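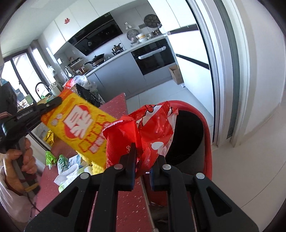
From: Emlyn Craddock
To: Slow Television list
Subject: Re: [slowtv] Una, season 2 -- are we doing this or not?

Catching up after a week of no internet, so forgive me if this has been hashed out already.

Nanayakkara wrote:

> I'm four episodes into the new Una and I think I'm done. The first season
> was a lighthouse mystery with a bit of family trouble on the side. Now it's
> all family trouble and the lighthouse gets one shot per episode, usually at
> dusk. Also, can someone explain the brother? He was dead. I went back and
> checked. There was a funeral, and there were sandwiches.
>
> Am I missing something, or did they just swap out the writers?
>
> I'd also like to put in a word for moving the watch-along off Thursday. I
> have choir.

You're not missing much. The brother gets an explanation in episode five, and I'd put it in the category of explanations that make you miss the mystery. I won't spoil it, except to say that it involves a ferry timetable and that the whole thing takes 15 minutes of people standing in a kitchen. Good kitchen, though. I'd watch a show about the kitchen.

On the writers: same two names in the credits as last time, so we can't blame a coup. My guess is that they had one season's worth of plot and a contract for more. You can feel them stretching. Episode three has the harbor master walk all the way down the pier, look at the water, and walk all the way back. I know what this list is called, and I still reached for the remote.

Where I part ways with you is on the family stuff. I think the mother is the best thing in it. In season one she mostly opened doors and said that people were upstairs. Now she has the scene with the boat insurance man, and she plays him like a fish for most of an episode without raising her voice. If they'd called the show The Mother and let Una move to the city, I would have no complaints and this would be a shorter email.

The dubbing is another matter. If anyone is watching with the English track, please stop. Whoever voices the priest is clearly also voicing the doctor, and in episode four they have a conversation. Subtitles are fine apart from one line where somebody "inherits a great haddock." I've decided to leave that one as it is in my heart.

As for what comes after, I'd vote for Viduritz again. I know I lost the last vote. It's a courtroom drama with almost no court in it, the whole run is short, and the episodes are 57 minutes with no recap at the front. The lead is a stenographer who starts leaving things out. Fodell also has its supporters here (hello, supporters) but I tried the pilot in February and there were three separate dream sequences before anyone had told me who was dreaming. I'm willing to be outvoted a second time. I will be unpleasant about it for a day or so and then make popcorn like everyone else.

Thursday: I don't mind moving, but last time we tried to pick a new night it took longer than the show did. Could the choir people and the non-choir people each nominate one evening and we'll go with whichever gets fewer objections? Start time can stay at 8:30 for my part. Any later and I sleep through the second half, and then I have to pretend to have opinions on it, which some of you have noticed.

One housekeeping thing. The archive is close to its limit of 500 messages again, and a good chunk of that is people replying to the digest with the entire digest attached. Please trim your quotes. I've trimmed Nanayakkara's above, and all you lost was a paragraph on the knitwear -- which I agree with, by the way. The green one especially.

I'm going to finish the season regardless. There are only a couple left, and I want to know what happens to the boat.

Emlyn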